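Sedmont Extension Evening Course
Planting Design for Small Yards
Notes for session 4: soil before shrubs
Khôi Triệu

Last week we drew planting plans. Tonight we find out why most of them would die.

Start with drainage. Dig a hole a foot deep, fill it with water, let it empty, then fill it again and time the second round. If the water drops an inch an hour, plant nearly anything. If it's still there at breakfast, you own a pond, and should shop accordingly.

Texture next. Squeeze a damp handful. Sand falls apart, clay makes a ribbon, and loam does what the textbook says, mostly in the textbook.

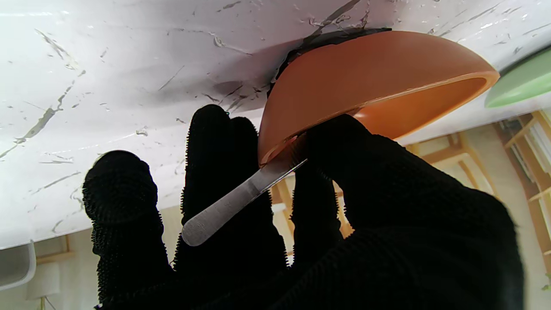 Compost goes on top, two inches deep, over the whole bed. Filling only the planting hole with the good stuff gives you a bathtub, and roots that see no reason to leave it.

The Visholm Street case: a 60-foot border, 25 boxwoods, heavy clay, no test. The owner spent $2000 on plants in January, when they were on sale for a reason. We'll go through the replanting plan in class.

For next time
— Run the drainage test in two spots, one of them the spot you'd rather not know about.
— Bring a jar of your soil. Lid on, please.
— Read the Nugroho handout on mulch, skipping the page on dyed bark.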